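征集参与者：家务收纳方法到底管不管用

斯特滕（Steten）居家习惯研究小组
发布日期：2018年10月31日

市面上讲收纳的书，我们读了不少，读完的感受是疑惑居多。书里说，东西各归其位，心情就会变好，时间会省下来，连夫妻吵架都会减少。证据呢？多半是作者自己的客户写来的感谢信。感谢信当然是真的，可不满意的客户一般不写信。

我们想做一件比较笨的事：找一批普通住户，按几种流行的方法整理家里的杂物，过一段时间再看看，东西还在不在原来的地方，人找东西是快了还是慢了。先说清楚，我们对结果没有把握，也不打算替任何一种方法说好话。八月的试做里，有几户整理完很高兴，三周后又回到老样子，其中一户还弄丢了开罐器。

我们要找什么人

共招募58户，独居、合租、带孩子的家庭都可以。年龄须满18岁，最年长的试做参与者70岁，所以请不要因为年纪大就不报名。家里乱不乱没有要求。特别整洁的人我们也想要，虽然这类人通常觉得自己没什么可研究的。

以下情况请不要报名：近期要搬家或装修；从事收纳咨询或销售收纳用品；已经打定主意要证明某种方法有效（或无效）。

需要您做什么

研究为期10周。第一周我们上门一次，和您一起选定一个区域，比如厨房抽屉、玄关柜或者放杂物的箱子。之后由抽签决定您使用哪种方法，不能自选，也不能中途调换。有一组什么都不用改，照常过日子。抽到这一组的人往往失望，但没有他们，其余各组的数字就很难解释。

每周请填写一份简短的记录表，填一次大约8分钟。表里会问您找过什么、找了多久、有没有因此和家人争执。请照实写。写“一切顺利”的表格我们收到过很多，用处不大。

最后一周我们再上门一次，事先不会告诉您具体是哪一天的上午还是下午，免得您临时收拾。如果这一条您不能接受，我们理解，请不要勉强参加。

您能得到什么

完成全程者可得一张温特（Wendt）商店的购物券，金额在首次上门时书面告知。中途退出不需要理由，按已完成的周数折算。我们不提供整理服务，不承诺您的家会变整洁，更不承诺您会变成另一个人。凡是这样承诺的项目，建议您多问几句。

研究经费来自德莫拉（Demora）基金。有人问过背后有没有卖箱子的公司，答案是没有。奥内达（Oneda）收纳用品公司提出过赠送产品，我们谢绝了，各组所用的盒子都在普通商店购买，参与者家里现成的纸箱也可以用。

关于隐私

上门时只查看您同意的那个区域。记录表使用编号，姓名和地址另行保管，研究结束后销毁。如果发表文章，不会出现能认出您家的内容。同住的成年人也需要签署同意书，只有一个人愿意是不够的。

如何报名

请来信或致电小组办公室，写明居住人数、想整理的区域，以及您以前试过哪些方法、为什么放弃。最后这一项请多写几句，我们会认真看。报名由斯文娅·施珀林（Svenja Sperling）受理，研究设计方面的问题请找罗泽玛丽·普法伊费尔（Rosemarie Pfeiffer）。对设计有意见的，即使不参加也欢迎来信，已有两处措辞是照读者的批评改的。

名额满后会停止登记，未入选者同样会收到回复。 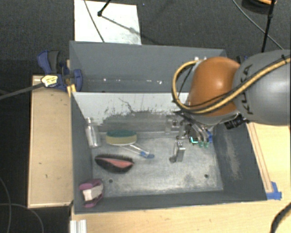 深灰色箱子里的各种家居杂物，上方是一台带有KUKA字样的机械臂。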